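Simulation notes: gripper contact fault in the Midus tabletop task

The November runs of the Midus two-arm task turned up a fault in the contact settings. In 15 of 67 episodes the gripper finger sank into an object during closing, and the solver then pushed the two apart at high speed. The episode logs still marked nine of those as successful grasps.

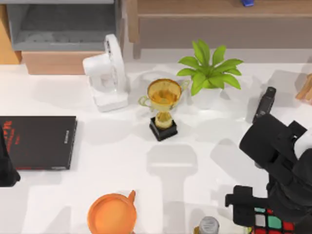
Right arm over the cube in the Midus tabletop scene.

Flikmont traced the fault to a mismatch in time steps. The arm controller had been moved to a shorter step during the Cevurbridge update, but the contact stiffness values were left as they were. Small objects with sharp edges were affected most. The same seeds rerun with the old step gave no penetration.

A second problem showed up in the wrist views. Contact force was clipped before it reached the stop check, so the arm kept closing after the limit was passed.
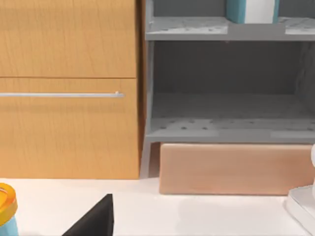
Both fixes are in the current branch. The stop check now reads the unclipped force and halts the arm at 30 N. Policies trained on the affected episodes should be retrained. Suominen will keep the old logs for 52 days, after which they will be deleted.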